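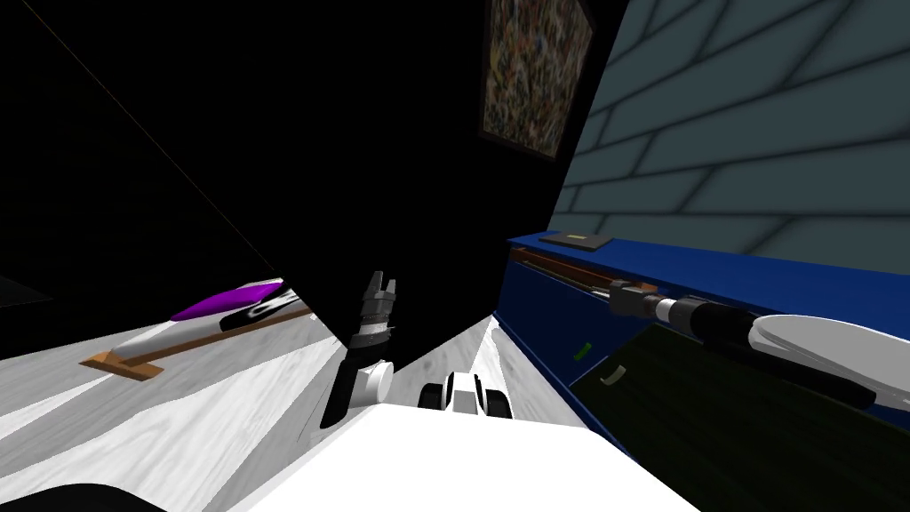 Ticket 1333 – Pallcombe footbridge, tilt sensor 5 reading offset
Raised by: Marites Dizon, Samix site monitoring
Assigned to: Kimie Tamura, Brenel support
Status: Open, awaiting July visit

Fault as reported
Sensor 5 on the east abutment shows a steady offset against its neighbours. It began after the logger was restarted at 06:40. Sensors 4 and 6 are unchanged. The trigger level has not been reached, but the alert email now goes out every hour and the contractor has asked for it to stop.

07:55 – K. Tamura
Please send the raw file for the last 72 hours and the logger settings. Do not re-zero the sensor yet. If it is re-zeroed now we lose the comparison with the baseline survey.

09:20 – M. Dizon
Files uploaded. Battery voltage is normal. Bracket checked by hand, no play. The Ocampo survey team levelled the abutment studs this morning and found no movement outside their usual tolerance.

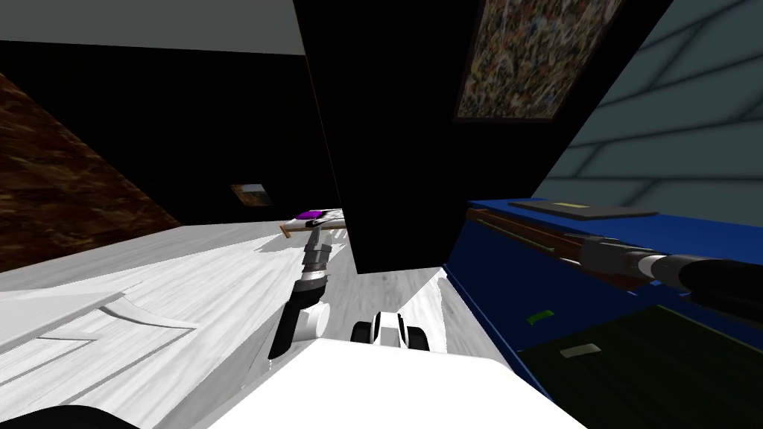 10:45 – K. Tamura
The raw counts are continuous across the restart, so the sensor itself looks sound. The step is only in the converted values. Channel 5 is using the calibration factors for channel 7. The settings file was probably reloaded from an older copy – the channel order was changed when the two deck sensors were added.

Action
1. Load the current settings file from the project folder.
2. Confirm the serial number against each channel before saving.
3. Reprocess all readings from 06:40 onwards.
4. Leave alerts on for the other channels.

13:10 – M. Dizon
Steps 1 to 3 done. Channel 5 is back in line with the baseline. Channel 7 had the same fault in reverse, but it was masked by the daily temperature swing. Both reprocessed.

13:30 – K. Tamura
Noted. Old settings file to be removed from the logger card at the next visit. Ticket stays open until then.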